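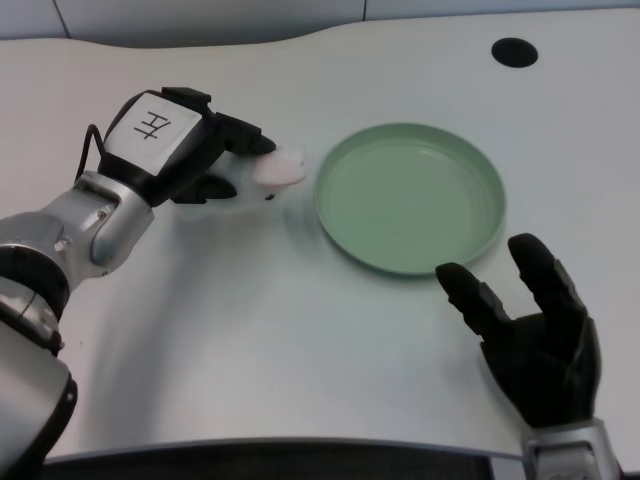 Flache Teller und weiße Tischplatten: Pflege im Alltag

Helle Platten sind praktisch, weil man jeden Krümel sieht. Aus dem gleichen Grund sehen sie schnell ungepflegt aus. Wer einen weißen Tisch zum Essen und zum Arbeiten benutzt, kommt mit wenigen festen Handgriffen aus.

Die Platte abwischen

Zuerst trocken, dann feucht. Krümel mit einem weichen Tuch zusammenschieben und in die Hand oder auf einen Teller streichen. Danach mit einem gut ausgewrungenen Tuch und einem Tropfen Spülmittel in langen Bahnen wischen und mit klarem Wasser nachgehen. Zum Schluss trockenreiben, sonst bleiben im Gegenlicht Schlieren stehen.

Scheuermilch und die raue Seite des Schwamms haben auf einer weißen Oberfläche nichts zu suchen. Sie machen feine Kratzer, in denen sich Kaffee und Tee festsetzen. Für Kugelschreiber reicht meist etwas Spiritus auf einem Wattestäbchen, vorher an der Unterkante testen.

Kabeldurchlass nicht vergessen

Viele Schreibtische haben eine runde Kabeldurchführung in der Platte. Rund um den Einsatz sammelt sich ein grauer Rand aus Staub und Fett. Lässt sich der Einsatz herausziehen, kommt er in warmes Spülwasser. Den Rand der Öffnung mit einer alten Zahnbürste säubern, die nur leicht feucht sein darf. An der Schnittkante im Loch ist das Material oft ungeschützt und quillt auf, wenn Wasser stehen bleibt. Das Gleiche gilt für gerundete Vorderkanten mit aufgeklebtem Umleimer.

Welcher Teller wofür

Ein flacher Teller mit niedrigem Rand ist am Tisch vielseitiger als eine Schale. Kleine Kekse, Apfelscheiben oder Tabletten für den Tag liegen nebeneinander und lassen sich einzeln greifen. In einer Schale rutscht alles in die Mitte. Für Kleinteile beim Basteln oder Nähen gilt dasselbe: Knöpfe auf dem Teller auslegen, dann sieht man sofort, welcher passt.

Ich habe zwei Teller von Lovus und einen von Mikura im Schrank. Die von Lovus sind nach vier Jahren noch ohne Kratzer, bei dem anderen ist die Glasur am Rand stumpf geworden. Er dient jetzt als Ablage für Schrauben.

Rechts oder links abstellen

Der Teller steht am besten etwas neben der Mitte, mit einer guten Handbreit Abstand zur Vorderkante. So bleibt Platz für beide Hände und der Ärmel streift nicht darüber. Wer mit einer Hand etwas auflegt und mit der anderen den Teller sichert, verschiebt ihn weniger. Auf sehr glatten Platten hilft ein dünner Silikonring unter dem Boden.

Unglasierte Standringe zerkratzen jede Platte. Mit dem Finger darüberfahren: Fühlt sich der Ring rau an, mit feinem Nassschleifpapier kurz abziehen und gründlich abspülen.

Flecken auf pastellfarbenem Geschirr

Auf Hellgrün und Rosa fallen graue Striche vom Besteck besonders auf. Ein Brei aus Natron und Wasser, sieben Minuten einwirken lassen, mit dem Tuch kreisend abreiben, abspülen. Bei hartnäckigen Strichen nehme ich die Geschirrpaste von Werkine. Die Dose hält bei mir über sieben Monate.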